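Module 3406: Practical Work with Small Robot Arms
Handout 2: House rules for shared table-top cells

Course lead: Telma Orellana
Bench supervision: Ignacio Fuentealba
Revised 06/05/2025

Read this handout before your first bench session and bring a copy with you. It replaces the April version. Section 4 (handling of loose items) has been rewritten, and the log sheet in section 6 has two new columns. Everything else is unchanged apart from numbering.

1. Scope

The rules apply to any table on which two arms can reach the same area, whether the arms are run by program, by a recorded motion or by hand guidance. They apply equally to the benches at Womthorpe and to the smaller room at Tandale. They do not cover the floor-standing machines, for which a separate induction is needed.

The arms used in this module are light. It does not follow that they are harmless. A slow arm can still trap a finger between two links, and a gripper closing on a fingertip will hold it until the command is released. The rules below assume that contact will happen sooner or later and try to make it a minor event.

2. Terms

Shared zone: the part of the table that both arms can reach.

Clear zone: the part of the table kept free of everything except the item being worked on.

Operator: the person who has control of motion. There is one operator per table at any time, including when both arms are moving.

Second person: the person with a hand near the stop. The second person does not type, write notes or hand over parts.

Hold: motion stopped, power on. Arms in hold are treated as live.

Isolated: power off and the plug out. A soft stop from the screen is a hold and does not count as isolation.

3. Before any motion

3.1 Walk round the table. Check that the clamps are tight and that no cable can be drawn into a joint at full reach. Cables that cross the rail at the edge of the table are to be fixed on both sides of it.

3.2 Agree who is operator and who is second person, and say so aloud. Write both names on the log sheet.

3.3 Test the stop with the arms moving slowly and nothing in the grippers. If the stop fails, isolate the table and report it. Do not try it a second time to see whether the fault repeats.

3.4 Set the speed limit for the session. The limit on new or changed programs is 26 per cent of full speed until the program has been run through without a fault. It may then be raised in steps, with the agreement of the second person.

3.5 Remove rings, lanyards and loose sleeves. Long hair is tied back.

Most hand injuries on small cells come from reaching in to straighten something during a pause. The operator sees a part lying badly, judges that the arm is waiting, and reaches across. The program then resumes at the end of its delay. For this reason a pause in a program is never treated as a hold. If a hand is to enter the shared zone, the operator calls "hold", the second person confirms it, and only then does the hand go in. Motion restarts on a spoken word from the person whose hand it was.

Hand guidance is the one exception. A person guiding an arm necessarily has a hand on it or close to it. In that case the other arm is either in hold or moving under the direct control of a second trained person, and the work is arranged so that the two pairs of hands do not cross. 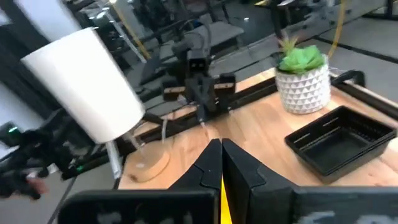
SECTION 4 – LOOSE ITEMS AND TABLE LAYOUT

4.1 Everything on the table is either fixed, being worked on, or a known obstacle. A cup, a plant pot or an empty tray counts as an obstacle if an arm can reach it, and it goes on the layout sketch with the rest. Items that have no place on the sketch are taken off the table before motion starts.

4.2 The sketch is drawn from above, with the base of each arm marked. It need not be to scale. It must show which way open containers face. A tray turned end for end can put its wall where the gripper expects an opening.

4.3 Tall items and items on a narrow stem are placed with care. When one arm holds such an item and the other works nearby, the second arm approaches from the side away from the held item. Where this cannot be done, the arms take turns.

4.4 Glass and glazed pots are not to be lifted over the edge of the table. Plastic and wooden items may be, provided that no one is standing on that side. The walkway is not a safe place to drop things, even light ones.

4.5 No liquids on the table. A cup used as a work item is used dry. Drinks stay on the window ledge at Womthorpe and outside the room at Tandale.

4.6 A reflective surface behind a table can confuse a vision system and can also mislead the operator, who may react to a movement in the reflection. Before blaming the program for a false detection, cover the surface and repeat the run. Note the result either way.

4.7 Small fixtures and tubing on the far side of the table are easy to forget, as the operator seldom looks there. Include them in the walk round at 3.1. Tubing is to have enough slack for normal movement and no more.

Comment on 4.1. Students often ask whether a cluttered table is allowed at all. It is. Several of the Lahlou exercises depend on clutter, and a gripper that works only on a bare surface is of little use. The rule concerns knowledge of what is on the table. A crowded table with a correct sketch is accepted. A nearly bare table with one unlisted item is not, and the session will be stopped until the sketch is put right.

5. Containers and sorting work

The Trallarau exercise set uses open containers of different heights. The following points are drawn from faults seen in earlier sessions.

5.1 Leave a hand's width between neighbouring containers. Where containers stand too close, the outer face of one finger pushes against the wall of the next container as the gripper opens, and the layout drifts a little with each cycle. The drift is hard to see and is usually put down to poor calibration.

5.2 Approach a tall-sided container from directly above. A shallow tray may be approached at an angle from its open end. Write the chosen direction beside each container on the sketch.

5.3 Release height is set from the floor of the container and not from the rim. Measure it with the gripper closed and empty, and add the length of the part below the fingertips. A part gripped deep between the fingers shows very little of itself at the tips, and operators tend to guess this length wrongly.

5.4 Carry parts across the clear zone, not across another container. The longer path costs almost 2 seconds per cycle on the standard layout and prevents a dropped part from landing in the wrong place without being noticed.

5.5 If the colour of the part is used to choose its container, the label in the log is the colour of the part and never that of the container. Where the two match, write both. Most disputed results come from sheets on which a single word, such as "yellow", could mean either.

5.6 The second arm, if it has no task, is parked before sorting begins. Parked means at the stored park position, outside the path of the working arm, in hold. An arm left wherever it last stopped is not parked.

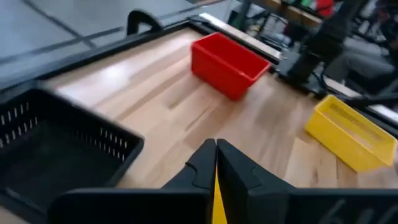
6. The log sheet

One sheet is filled in per session, in ink. The columns are as follows.

Run number. Start again at one for each session.

Operator and second person. Initials are enough once the full names appear at the top.

Speed limit in force. New in this version.

Layout reference. New in this version. Give the sketch a letter and change the letter whenever any item is moved on purpose. An item knocked out of place by an arm does not change the letter. It is entered as a fault.

Result. Completed, stopped by operator, stopped by second person, or stopped by the system. Do not write "OK".

Remarks. Anything that would help another pair to repeat the run. Unclear remarks will be returned for rewriting.

Every stop is entered, including those called by mistake. No marks are lost for a stop. Marks are lost for a gap in the run numbers.

7. Faults and contact

7.1 After any contact between an arm and a person, however light, isolate the table and tell Ignacio Fuentealba before doing anything else. The table stays isolated until he has looked at it.

7.2 After contact between the two arms, put both in hold and check each joint, the finger mountings and the wrist cables. Run the stop test at 3.3 again before continuing.

7.3 A part that has fallen to the floor is left there until both arms are in hold. The operator does not step away from the controls to fetch it.

7.4 If a gripper will not release, do not pull on the part. Isolate the arm, support it with one hand as the joints go slack, and open the fingers by hand.

8. End of session

Park both arms, isolate, and wait 600 seconds before covering them so that the motors can cool. Return containers and parts to the shelf. Take down the layout sketch and staple it behind the log sheet. Sheets go in the tray by the door and are marked within the week.

Preparation for the next session: draw a layout sketch for a table with two arms, three containers and one obstacle of your choice. Mark the shared zone and the clear zone, and give the approach direction for each container. Telma Orellana will check sketches at the door, and pairs without one will start after the others.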